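Commercial Vehicle Technology
Unit 6: Air brake systems on heavy trucks and trailers
Handout, revised 19/01/2025

6.1 Scope

This handout covers the compressed air side of the braking system on rigid trucks, tractor units and semi-trailers. Foundation brakes (drums, discs, linings) were dealt with in Unit 5 and are mentioned only where the air side acts on them. Electronic control is left to Unit 7. Read sections 6.2 to 6.5 before the workshop session. Section 6.8 is for the written work due in February.

6.2 Why air is used

A hydraulic system of the kind fitted to cars relies on a closed volume of fluid. A small leak lets that volume fall until the pedal goes to the floor. On a vehicle that is coupled and uncoupled daily, a fluid joint between tractor and trailer would also let in air and dirt each time. Compressed air can be replaced as the vehicle runs, and a small loss at a coupling can be made up by the compressor. The price is a slower response, since air must flow along the pipes and fill a chamber before any force is produced. The delay is longest at the rear axle of the trailer.

6.3 Supply side

The compressor is driven from the engine by gear or belt. It takes in filtered air and delivers it hot and damp. Delivery air passes through a long pipe, where part of the heat is lost, and then enters the dryer.

The dryer holds a cartridge of desiccant. Moisture is taken up while the system is charging. When the upper pressure limit is reached, the governor unloads the compressor and the dryer vents through its purge valve, using a small amount of dry air to clear the cartridge. The short blast heard from a stationary truck is this event. A dryer that purges too often points to a leak downstream or to a governor set with too narrow a band.

From the dryer the air goes to a four-circuit protection valve. Its outlets feed:

Circuit 1: service brakes, rear axle
Circuit 2: service brakes, front axle
Circuit 3: parking brake and trailer supply
Circuit 4: auxiliaries (suspension, doors, seat)

If one circuit fails, the valve closes that outlet once pressure has dropped to its closing value. The remaining circuits stay charged at or near that value. Students often write that the healthy circuits keep full pressure. They do not, and the mistake costs marks.
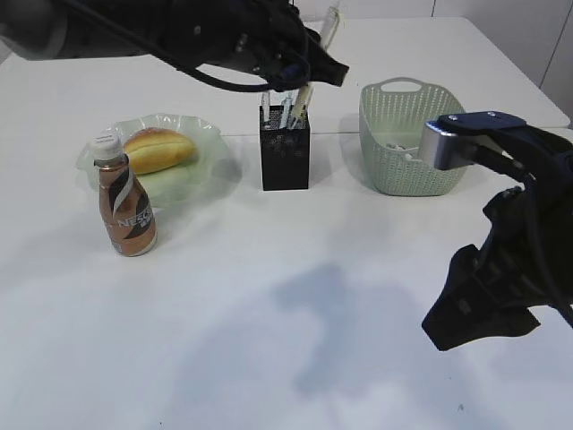

6.4 Reservoirs

Each service circuit has its own reservoir, sized so that several full applications can be made with the compressor stopped. Steel and aluminium tanks are both in use. Every tank has a drain valve at its lowest point. Water found on opening a drain shows that the dryer cartridge is spent or that the purge is not working. Oil found there points to worn compressor rings.

Do not stand in line with a drain when opening it. Eye protection is to be worn.

6.5 Control side

The foot valve has two sections, one above the other, each fed by its own circuit. Pedal travel compresses a graduating spring, which sets the delivery pressure. At any pedal position the valve reaches balance: inlet and exhaust are both shut and the pressure is held. More travel opens the inlet again. Release opens the exhaust.

Relay valves are placed close to the rear chambers. The foot valve sends only a small control signal, and the relay passes a large flow straight from the reservoir. This shortens the filling time.

6.6 Chambers and parking brake

A service chamber is a diaphragm, a push rod and a return spring. Force equals pressure times effective area, less the return spring force. Effective area drops near the end of the stroke, so a badly adjusted brake gives less force for the same pressure.

The spring brake adds a second housing behind the first. Air holds a heavy spring compressed. When that air is released, by the hand valve or by loss of supply, the spring applies the brake. The spring is dangerous. No spring housing is to be opened in the workshop, and any chamber taken off the rig must first be caged with its release bolt.

6.7 Trailer connection

The tractor joins the trailer by two air lines. The red supply line is always charged while driving. The yellow control line carries the braking signal. If the red line parts, the trailer's emergency valve applies the trailer brakes from its own reservoir.

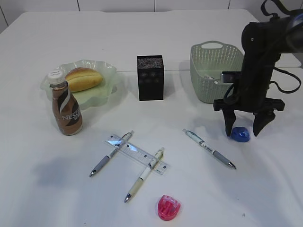 Nescafé bottle in front of a green dish holding a bread roll.

6.8 Written work

The Stikel rig in Bay 2 will be used for the leak-down test. Charge the system to cut-out, stop the compressor, and record both gauges over 300 seconds with the pedal released. Repeat with the pedal fully applied. Plot both curves on one set of axes and comment on any difference.

Then read the Van Beek trailer circuit drawing, sheet 202, and trace the air path from the red coupling to the rear chambers. Name each valve passed.

Written answers may run to up to 6 pages, drawings included. Hand in through the course office.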